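Winditz Bench Rules, second edition
Card set with binder, $25

Winditz sells a set of 21 laminated cards that lay out working rules for robot arms used with small household appliances. The first edition was a PDF. The second comes on stiff cards in a ring binder, with a blank log sheet you can copy. I have been using it since June for two-arm work on kettles, toasters and microwaves, and this review covers the printed set only. 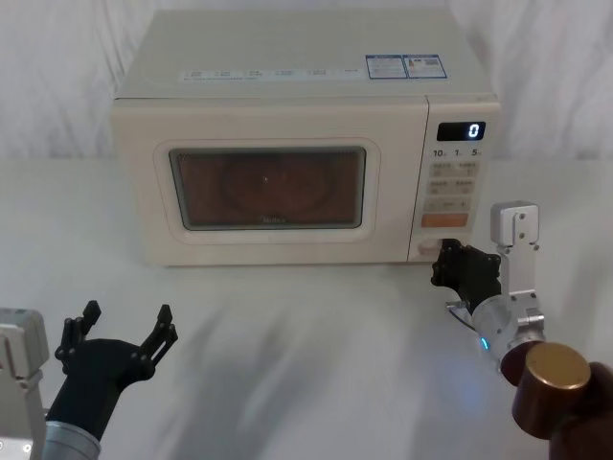
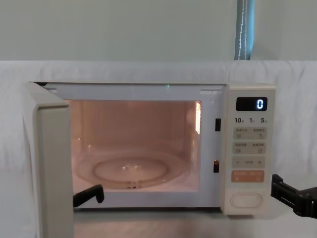 The cards are sorted into four groups: setup, start state, contact, and stopping. Each card has one rule in large type on the front and a longer explanation on the back, usually with one table. The setup group is the plainest and the one I would hand to a new person first. Card 3 asks for a bare tabletop and a plain backdrop behind the appliance, and a white cloth hung behind a cream microwave on a pale table meets it as written. I would add a line on contrast, which the card leaves out. Cream on white leaves the edges of the appliance faint, and a gray or blue cloth would satisfy the same rule and make the outline easier to pick up. Card 5 says to mark the feet of the appliance with tape so it can be put back in the same spot after cleaning. Card 6 covers power cords and is mostly common sense.

Start state is where the set earns its price. The rule is that you write down the condition of everything that can move or change before the arms do anything. For a microwave the card lists the door, the turntable, the display and the lamp. It wants exact words: "door closed" or "door open to the stop," never "door ready." It wants the display copied as shown, so a lone 0 is written as 0 and you don't write "clear" or "reset." We used to write "reset," and two of us meant different things by it. After switching to the card's wording, our Saturday log could be read on Monday by someone who had not been in the room.

Card 9 deals with naming controls, and I have one complaint. It tells you to name each control by its printed label. That works until the label is in a language part of the team can't read, or is only a number. A panel with 10, 1 and 5 across the top, pads with small Chinese labels under them, then a minus and plus bar and an orange button needs names that describe position and color as well. We now write the printed label first and our own short name after it, and keep both on a sheet taped to the cabinet. The card should allow for this. It should also say what to do with a control that has no label at all, such as a plain one near the bottom of the panel. We call ours "lower" and have had no mix-ups.

The contact group has six cards. The main points are:

Approach slowly for the last part of the move, and set the slow zone in the log.
Set the force limit for the weakest part you intend to touch. On most ovens that is the panel.
Only one arm may push on the appliance at a time, unless the other is bracing it.
The arm that is not working holds still in an open posture, clear of the door swing.

I agree with all of these. The last one matters more than it sounds. A microwave door hinged on the left takes up a lot of room on that side when it is wide open, and a left arm parked in front of the closed oven may be in its way. The card gives a simple method: open the door by hand with the power off, put tape on the table where the outer edge passes, and keep the idle gripper outside the tape. It took us ten minutes and we have kept the tape line.

Bracing gets a half page and needs a full one. A light oven can slide when a big button is pressed, and the card tells you to brace it without saying where. We use the side wall, low down. I would not brace on an open door and I wish the card said so in large type.

There is also a card on reaching into a cavity. It asks you to check that the turntable is seated, and to record the depth the fingers are allowed to go past the front edge. Glass turntables get a special note, because a clear plate is hard for depth cameras to read. The advice is to measure the plate height with a ruler and enter it by hand. Do that. It is old-fashioned and it saves plates.

The stopping group is short. Someone has to be named as the person on the stop button before each run, and that person does no other job during the run. The cards also say never to run the oven empty, which is in every appliance manual and still gets forgotten when people are busy with button presses. For press-only work, the suggested practice is to leave a cup of water inside or to cut power at a switched outlet before the start button comes into play. I would like the two options ranked. We use the switched outlet when we only want the door and the pads.

How it compares: Drindach has a free checklist on the same subject. It is one page, fine for a short demo, and has nothing on start state. The Fonda binder is much thicker and written for factory cells, so most of its fencing and access sections won't help anyone working at a table. If your site already follows Fonda, the Winditz cards can sit under it without any conflict that I found.

Build quality is good. The lamination survives wiping with alcohol. The rings are a bit small and the cards catch when you turn them quickly. The log sheet has too little room in the "what changed" column, so I redrew ours on legal paper.

None of this replaces the safety standard that applies to your robot or the manual for the appliance, and the inside cover says the same. Corrections can be sent in through the order page. I sent the bracing note and the label note together and got a reply saying both are on the list for the next printing.

Reviewed by So-ying Tam. Set bought at full price.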